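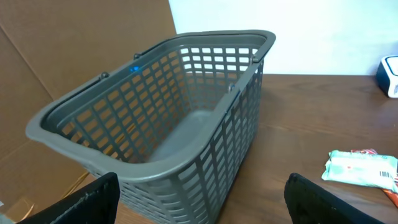 A dark gray plastic shopping basket on a wooden tabletop.

31 January 2021

Mirbridge Shoppers' Association questions the "price freeze" at local supermarkets

Prices marked as frozen are not always prices that stayed put, according to a basket survey released today by the Mirbridge Shoppers' Association. The group compared shelf prices at three supermarkets in and near Mirbridge between August and January, and says the signs in the aisles tell a kinder story than the receipts do.

The survey followed 42 everyday items, among them milk, rice, dish soap, canned tomatoes, onions and store-brand bread. All were on the shelves in August, and all were priced again in January at the same branches of Drivau, Skaneck and Haddadin. At the January check, 20 of the items carried a tag or shelf sign with the words "frozen," "locked" or "held."

The association has no quarrel with a store that keeps a price where it was. Several did. A bag of long-grain rice at Haddadin cost the same in both months, and so did two kinds of dried beans at Skaneck. Its doubts begin with the rest.

Some of the frozen items had gone up in the fall and were frozen afterward, at the higher price. Others kept their price and lost some of their contents. One box of crackers at Drivau, tagged as held, was lighter in January than it had been in August, in a carton of the same height and width. The association calls that a price increase. The shelf sign did not.

"A freeze needs a starting date, and we could not find one on most of the signs we read," the association said in a statement. "If a chain wants credit for holding a price, it can print the day it began holding it. We don't see why that would be hard."

The survey also looked at where the signs were placed. At two of the three branches they were thickest near the entrance and at the ends of the aisles, and thinner around fresh produce and cleaning products, which is where the association found the larger increases. It does not claim to know why the signs were put there. Shoppers may wish to walk the whole store before deciding how generous it is being.

All three chains were sent the findings before publication. Drivau replied that its program "reflects our commitment to value" and did not answer the question about the crackers. Skaneck said its tags refer to the price on the day the tag is printed – a definition the association finds surprising, as it would allow any price at all to be called frozen. Haddadin said it was reviewing its signs and gave no date for finishing.

The association is cautious about its own numbers as well. Three branches are a small sample, and 42 items are a fraction of what a supermarket sells. Brands that disappeared between the two checks were left out, and sale prices open only to loyalty card holders were not counted. A household that buys mostly meat and frozen meals would see different results. The survey should not be read as a ranking of the chains.

Alongside the price checks, the association received 1097 replies to a mail-in card sent to roughly 2000 Mirbridge households. Most people who replied said they had noticed the freeze signs. Far fewer said they believed their weekly bill had stayed the same. People who feel strongly about prices are more likely to return a card about prices, and the association asks that the replies be quoted with that in mind.

The group is asking the chains to do two things: print a start date on every freeze tag, and show the unit price in type as large as the word "frozen." It will price the same items again in August, at the same branches.

The full item list, with both sets of prices and package weights, is available on paper from the Mirbridge Shoppers' Association office and at the front desk of the Mirbridge public library.

About the Mirbridge Shoppers' Association
The association is an independent membership group that reports on food and household prices in the Mirbridge area. It is paid for by member dues and accepts no money from retailers or manufacturers.

Press inquiries: Mirbridge Shoppers' Association, press desk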